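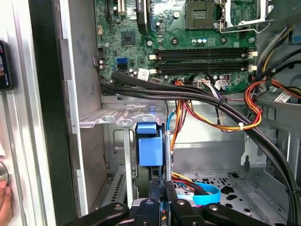 Product Review: Isevix Magnetic Parts Tray and Driver Set
Reviewed by the Eltard Lending Library of Tools
Published Tuesday, September 15, 2020

The Eltard Lending Library of Tools reviews each product before it is added to the general collection. The Isevix Magnetic Parts Tray and Driver Set was placed on loan for the full trial period and was used at both the main counter and the Zisberg branch. Members who borrowed the set were asked to return a short written form with it. The library purchased the set at the regular price and received no payment or discount from the maker.

Contents

The set consists of a shallow steel tray with a rubber base, one driver handle, a case of interchangeable bits, two pairs of tweezers and a plastic opening tool. A folded instruction sheet is included. The sheet is brief, and the type is small enough that several older members asked the desk to enlarge it on the copier. A larger copy is now kept in the case.

The tray

The tray is the best part of the set. It is divided into 7 sections, each with a raised edge, and the magnet beneath is strong enough to hold small screws when the tray is bumped or carried across a room. Members repairing clocks, sewing machines, laptops and kitchen scales all reported that they lost fewer parts than usual. The sections are not numbered. The library has added numbered stickers, and borrowers are asked to leave them in place.

Brass and aluminum fasteners will of course not be held by the magnet. The raised edges keep them from rolling, but the tray should be set on a level surface when such parts are in use. Borrowers are also reminded to keep magnetic strip cards and mechanical watches away from the tray.

The driver and bits

The handle is comfortable and turns freely at the cap. The bits fit firmly and did not slip out during the trial. Wear is another matter. The two smallest cross-point bits showed rounding after the third loan, and one had to be withdrawn. The flat bits and the hex bits remain in good order. By comparison, the older Milošević driver set, which has been in the collection for many years, still has all of its original bits, although its handle is heavier and its case no longer closes properly.

Replacement bits can be ordered singly. The library's first order arrived in good time and was correctly packed.

The tweezers and opening tool

Both pairs of tweezers are adequate. The points on the curved pair did not meet evenly when new and were corrected by hand at the Zisberg branch. The opening tool is made of soft plastic and marks easily. It did not scratch any of the cases on which it was tried, and it should be treated as a part that will need regular replacement.

The storage case

The case is the weakest part of the product. The lid is held by a single thin catch, and the bits are pressed into foam that has already begun to tear. On one occasion the case opened in a member's bag – all of the bits were recovered, but the desk needed some time to sort them. The library now secures the case with an elastic band.

Use within the collection

The collection at present holds 1,344 items, of which 1,283 are available for home loan. The Isevix set will be among those available for home loan from October. The standard loan period applies, and the set may be renewed once if no other member is waiting. All bits must be in the case when it is returned. Missing bits will be charged at replacement cost.

Rating

Tray: very good
Driver handle: good
Bits: fair
Tweezers and opening tool: fair
Storage case: poor

The set is recommended for household repairs and for occasional work on small appliances. Members who make daily use of small cross-point bits should consider buying a better grade of bit separately and using it with the Isevix handle. Questions about reservations may be directed to the main counter during opening hours.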